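Chapter 6
The Shared Table: Setting Up and Keeping a Meeting Room

When I started teaching the office practice course, the chapter on meeting rooms took up less than a page. It told students to book the room in advance, wipe the table, and push the chairs in afterward. All of that is still good advice, and you will find it repeated in the exercises, but over the years the chapter has grown and grown (my editor, Renata Yáñez, has been very patient about it), and I would like to begin by telling you why I think the subject deserves the space.

A desk belongs to somebody. If you leave a cold cup of tea on your own desk, you will be the one to find it in the morning. A meeting table is different. The people who sit down at ten o'clock live with whatever the nine o'clock people left behind, and they form an opinion of the whole office before a word has been said. At Dalisay, where I had my first real office job, there were 26 of us sharing one room with one long table, and I can still remember the feeling of leading a visitor in and seeing sandwich crumbs from one end to the other!

So in this chapter we will look at the meeting room as a place that has to be made ready again and again, often in the few minutes between two bookings. We will start with the table itself, move on to the chairs, and then spend a good while on the small things that people put on tables - flowers, baskets, pens, water glasses - and on the notices that go up on walls and doors.

Let us begin with flowers, and I do so on purpose. Students often think of them as an extra, something to be dealt with if there is time left over. I would ask you to think about where they stand. A low arrangement at the far end of a long table can be enjoyed by everyone and still leaves the working part of the table free. The same arrangement in the middle, if it is tall, has people leaning left and right all afternoon to see who is talking. Choose a pot that is heavy enough to stay put when someone slides a folder past it, and keep the colors gentle if the room is plain.

Look also at what the walls are doing. Glass partitions are lovely for borrowing light from the rest of the floor, but they need blinds, and the blinds need dusting far more often than you would guess. Notices on glass should be short, with a symbol if possible, so that a person coming in with full hands can take in the message at a glance.

A white table, pink and white flowers toward its far end, and blinds along the glass:

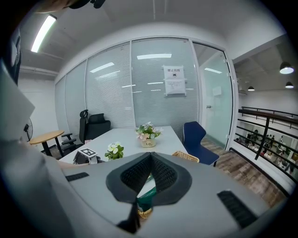
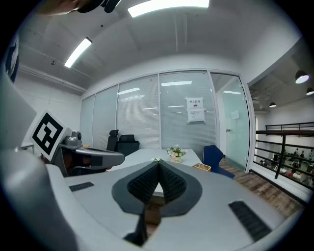 Iara Ulloa disagrees with me about flowers, and she has let me print her note in full. "I would take them off the table altogether and put them on a shelf or a windowsill. Every pot on a meeting table is one more thing to lift when you wipe, and on a busy day people stop lifting and simply wipe around it. After a week you have a ring. Give me a bare table and a clean cloth."

I have a lot of sympathy for the ring argument, having scrubbed at a few of those rings myself, and you will have a chance to take sides in Exercise 3. My own answer is to keep the number of objects small and to put the loose ones together in a basket or on a tray, which can be picked up in one go. A basket at the corner of the table is a fine home for pens, clips, and the remote control, so long as somebody empties it now and then. (The one at Dalisay held 14 dead batteries when I finally tipped it out.)

Before you go on to Section 6.1, please visit a meeting room you are allowed to use, at your school or workplace, and sit down in three different chairs in turn. Stay in each one for a minute or two. Write down what you can see from it, what is in your way, and what you would want moved before a guest took that seat. Bring your notes to class, since we will use them when we draw our first table plan.

Words to know in this chapter: booking, turnaround, partition, sight line, table plan, reset.

6.1 Clearing and Wiping the Table

Always clear before you wipe. Start at the end farthest from the door and work your way back toward it, carrying things off as you go.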